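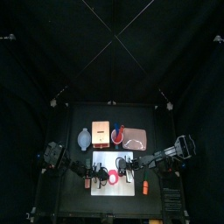
La boîte bleu pâle, sur la table noire

Forum > Traditions et fêtes > Fêtes d'hiver et d'ailleurs
Sujet : Fête des lanternes et Saint-Martin, on fait les deux ou on choisit ?

mirabelle_54
Bonjour à tous ! Je relance un sujet qui revient tous les ans au mois de septembre, quand on commence à préparer l'automne. Dans notre village on a toujours fait le défilé de la Saint-Martin, avec les lampions en papier, le cheval quand on en trouve un, les brioches à la fin. Depuis qu'on a un jumelage avec Hrnčiar, certains voudraient y ajouter leur veillée à eux, où on pose des bougies sur les rebords de fenêtre et où on laisse la porte entrouverte le temps d'une chanson. Moi je trouve ça magnifique (j'y suis allée, j'ai pleuré comme une madeleine), mais ma belle-mère dit qu'à force de tout mélanger les enfants ne sauront plus ce qu'ils fêtent. Vous faites comment chez vous ?

tonton_galette
Chez nous à Fuklow on mélange tout depuis longtemps et personne n'en est mort. Le défilé part à 18 h, on rentre, on allume les fenêtres, on mange. Les petits retiennent surtout les brioches, il ne faut pas se raconter d'histoires.

vieuxgrimoire
Pas d'accord. Saint Martin, c'est le manteau partagé avec un pauvre. La veillée des fenêtres, de ce que j'en connais, c'est pour les absents. On ne met pas les deux le même soir, l'une est joyeuse et l'autre est un recueillement. Faites-les à une semaine d'écart, au moins.

mirabelle_54
@vieuxgrimoire je comprends, mais celle que j'ai vue n'était pas triste du tout ! Les gens riaient, ils se passaient des assiettes par la fenêtre. Il y avait une dame de 97 ans qui chantait plus fort que tout le monde — et juste, en plus.

lampion_perdu
Question pratique pendant que vous débattez : vous mettez quoi dans les lampions ? L'an dernier on a eu 104 enfants au défilé et trois lampions qui ont pris feu avant l'église. Rien de grave mais les parents n'ont pas aimé.

tonton_galette
Des petites lampes à pile. Je sais, c'est moins joli.

vieuxgrimoire
C'est beaucoup moins joli. Une fête de la lumière avec des piles, autant rester chez soi devant la télé. Une vraie bougie dans un pot en verre, et un adulte pour quatre enfants.

lampion_perdu
Un adulte pour quatre enfants, tu rêves ! À 104, fais le calcul. Moi j'ai du mal à en trouver 9 pour tenir la route et servir le chocolat.

chouette.hulotte
Je passe rarement par ici mais le sujet me parle. Ma grand-mère venait de Brullness et ils avaient une coutume entre les deux : les enfants portaient la lumière de la maison la plus ancienne jusqu'à la plus récente, et à chaque porte on donnait quelque chose à manger. Des noix, une pomme, un bout de pain. Elle disait que c'était « pour la Saint-Martin », sa sœur soutenait que c'était pour les morts, et elles se sont disputées là-dessus toute leur vie. Donc bon, le mélange ne date pas d'hier.

mirabelle_54
Oh mais j'adore ! La lumière qui passe de maison en maison, on pourrait très bien faire ça entre le défilé et les fenêtres. Tu sais s'il y avait une chanson ?

chouette.hulotte
Il y en avait une, je n'ai que le refrain et encore, avec des trous. Je demanderai à ma mère dimanche.

vieuxgrimoire
Ça, c'est déjà plus intéressant. Si quelqu'un a une source écrite je suis preneur. J'ai un recueil de coutumes édité à Kernstead, presque 2 000 pages, et je n'ai pas souvenir d'y avoir vu Brullness. Je vais vérifier quand même. Je maintiens pour les deux soirs séparés.

tonton_galette
Et moi je maintiens pour les piles.

lampion_perdu
Bon, on teste les pots en verre avec les grands et les piles pour les maternelles. Mirabelle, si tu récupères le refrain tu le mets ici ? On répète les chants le mercredi et il nous en manque un.

mirabelle_54
Promis, dès que chouette nous l'envoie je recopie tout. Et je n'en parle pas encore à ma belle-mère !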